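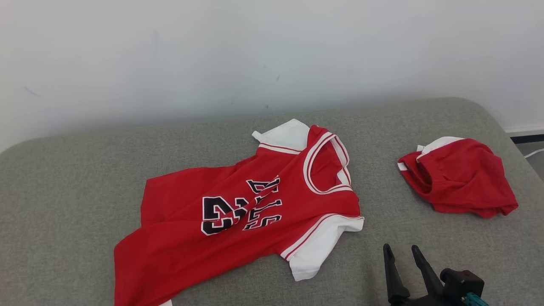
Red jersey and shorts on gray upholstery, before folding.

# Folding a printed basketball jersey and matching shorts without cracking the lettering

**grulen_laundry**

I have a red basketball jersey with BULLS and a 33 on the front in black with white outlines, plus red shorts. Until now I have folded the jersey like a T-shirt: in half down the middle, then in half again toward the neck. That puts a hard vertical crease through the print. On an older shirt stored the same way, the print now has a fine white line where the crease sat, and I would like to avoid repeating it.

Constraints:

- The drawer is shallow. Internal height is 4 inches, so anything rolled thick will catch on the frame above.
- No free hanging space. The closet rod is full of winter coats until August, when they go to my sister's place.
- I fold on the couch. The only table is in use.
- The set gets worn and washed, so I don't want a method that takes ten minutes.

Specific points I can't settle:

1. Should the print face in or out?
2. Is it worth putting paper between the layers?
3. Can the shorts go inside the jersey as one bundle, or will the waistband mark the lettering?
4. The white shoulder and sleeve areas next to the red body: is there any risk of color moving across in storage?

Edit: I don't know what type of print it is. It has a slight edge you can feel with a fingernail. The tag inside is too faded to read.

---

**Edow**

A raised edge usually means a heat-applied film or a thick screen print. Treat both the same way. Cracking comes from repeated sharp folding in the same place, and it gets worse if the garment is stored under weight or folded while warm from the dryer. Let it cool completely first.

The fold I use for printed jerseys:

1. Lay the jersey face down and smooth it from the center outward. On upholstery the fabric grips, so lift and reset each side. If you drag it, the body will twist relative to the shoulders.
2. Square the shoulders. Check that both side seams run straight down from the armholes. If one is curling under, the finished fold will be a wedge.
3. Fold one side toward the center of the back, with the fold line falling outside the edge of the print. Feel through the fabric for the edge of the film. Lay the sleeve back over itself so it doesn't stick out past the fold.
4. Repeat on the other side. You should now have a long rectangle with the whole print flat on the underside.
5. Fold the hem up toward the neck. There will be one horizontal bend, and you get to choose where it falls. Put it below the number. If the number sits high on the body, you can usually clear it.
6. Turn the bundle over. The print should be on top and flat.

If the rectangle is still too long for the drawer, turn the hem portion under a second time. Don't fold the neck down to meet it, or the team name takes the bend.

On your list:

Print out. With the print on the outside, any unavoidable bend goes around the full thickness of the bundle, so the radius is larger. Print facing in gives a tight inside bend, and two printed areas can end up touching. Some films stick to themselves in warm weather. When you peel them apart, the outline goes first.

Paper is optional. One sheet of plain unbuffered tissue over the print is enough if something will sit on top of it. Skip newspaper, and skip kitchen wax paper.

Keep the shorts separate. A gathered elastic waistband is the thickest and hardest part of the set. Inside the bundle it will press a ridge into whatever covers it.

Color transfer needs moisture in nearly every case. If the set is fully dry when it goes into the drawer, white panels next to red fabric are fine. Check the sleeve seams and the neckline trim before folding. Those are double layers and dry last. If they feel cool against your wrist, wait.

For the shorts: hold them by the waistband and shake once, fold in half so one leg lies on the other, tuck the crotch point in to make a straight edge, then fold from the hem to the waistband. If they have been sitting crumpled, smooth the legs by hand first or the wrinkles will set under the weight of whatever is above.

---

**nomura400**

just roll it. ive rolled all mine for years and no cracks. print on the outside, start from the bottom

---

**grulen_laundry**

Tried rolling before I posted. With the shorts rolled up inside, it came out thicker than the drawer allows. Without the shorts it fits, but it unrolls whenever the drawer is opened and ends up as a heap at the back.

---

**Mirelau**

Rolling works if you have the height and something to hold the roll in place. In a shallow drawer I would go with the flat fold from Edow, with two changes.

First, use a folding board. A piece of stiff cardboard solves the couch problem, because the seat cushion sags in the middle and the fold lines follow the sag. Cut it a little wider than the print. Mine is 10 by 13 inches. Lay the jersey face down, center the board on the back just below the collar, and fold the sides in over it. Slide the board out through the neck end before you bring the hem up. It takes me under a minute per shirt, and they all come out the same width.

Second, don't file jerseys upright the way people do with T-shirts. Slick athletic fabric slumps. Within a day or two the bundle sinks and puts a new crease across the front at whatever height it happens to buckle. Lay it flat, print up, on top of the stack. Put the shorts underneath or beside it.

Some washing points, as half of the cracking I see starts there:

- Turn the jersey inside out before it goes in. Do the shorts too if there is any print on the leg.
- Cold water, gentle cycle, spin no higher than 400 rpm if your machine lets you choose.
- No fabric softener. It leaves a coating that weakens the adhesive on film prints.
- Air dry. If you have to use the dryer, lowest heat and take it out slightly damp, then finish on a rack. 100 degrees Fahrenheit won't hurt it. A normal cotton cycle runs far hotter.
- Never iron directly on the lettering. For a crease beside the print, iron from the inside on low through a cotton cloth.

I disagree with Edow on tissue. I would use it every time in summer. My storage room gets up to 90 degrees in the afternoon, and I have had black lettering leave a faint gray ghost on a white shirt stacked on top of it. A sheet of tissue prevents that, and it can be reused until it tears.

As for the old shirt with the white line, that can't be reversed. You can stop it from spreading by keeping the fold off that line from now on.

---

**grulen_laundry**

Cut a board from a shipping box and tried it. The side folds clear the print on both sides. The hem fold landed across the bottom of the number on the first attempt, so I moved it down by about two fingers' width and turned the rest under. The finished bundle is flat and fits in the drawer with the shorts next to it. I had no tissue, so there is a clean cotton handkerchief over the print for now.

Marking Edow's reply as accepted and using Mirelau's board with it.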